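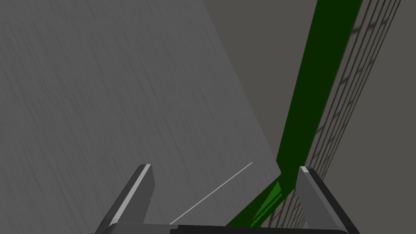

Before she started with us, Katalin Kun asked whether a person who has never written a line of code can really teach a robot something useful. She had spent many years in a bakery, and she thought that robots were for engineers. We hear the same question from almost every visitor, so we begin our page with it. Our answer is yes, and most of our work at Ulau is to make this answer true for more people.

Who we are

Ulau is a small company in Tustville. We teach robot arms by showing them the task. An operator guides the arm by hand, or sits at a control station and moves it from a distance, and the system records every movement together with what the gripper camera sees. From many such recordings the robot learns to do the task alone.

The company was founded by Italo Martinelli and Knut Engelhardt, who met when they both repaired packaging machines for Bortolotti. They were tired of writing a new program each time a box changed its size. The first station stood in Knut's garage and had a joystick from an old crane. We still have the joystick, but it does not work anymore.

Today we are 41 people. A bit more than half are operators, the others work on software, mechanics and customer support. We speak many languages in the office and English is the second or third one for most of us, so please be patient with our emails.

How we work

We have two ways to show a task.

By hand. The arm is put in a soft mode and the operator holds it near the wrist and leads it. This is good for slow work where you must feel the contact, for example pressing a lid or placing a part in a narrow slot. New operators learn this way first.

By remote control. The operator holds two handles, and the arm follows. Part of this work is done on the real arms and part in simulation, where the same handles move a simulated gripper. In simulation we can repeat a difficult approach many times and nothing breaks. Many tasks begin there and come to the real arm later – sometimes the same afternoon, sometimes after weeks.

Our station is called Nara. We built it ourselves after trying several others that made our shoulders hurt. The handles can be set for left-handed people, and the seat goes low enough for a short person and high enough for Knut. The fifth version is in use since April.

For a usual task we ask for 40 good demonstrations before the first training. By good we mean calm, complete and with no unnecessary turns of the wrist. A demonstration with a mistake is kept too if the operator corrected the mistake, and it gets its own label. At the moment our library has 191 tasks, and the oldest of them are being recorded again with the new handles.

Our operators

Nives Dal Bello leads the operator team. She came to us from a school for dental technicians and she is strict about hands: short sessions, real breaks, no coffee next to the station. Each operator works at the handles for no more than five hours in a day. The rest of the time is for checking recordings, writing notes and discussing them with the software people.

Every recording carries the name of the person who made it, if the person wants this. Kelechi Yusuf has the most names in the library and also wrote our training book for beginners. It has a long chapter about how to approach an edge, and new colleagues complain about this chapter until their second month.

Customers and schools

We work with small factories, repair shops and two technical schools in the region. You do not need to own a robot to start. Send us a short text about the task, with the size and weight of the parts, and we will tell you if it can be shown. Sometimes we say no – cloth and very thin cable are still hard for us.

Visits are possible in the morning, from nine o'clock. Please write some days before, and wear closed shoes. Visitors who want to try the handles are welcome to do so in simulation first.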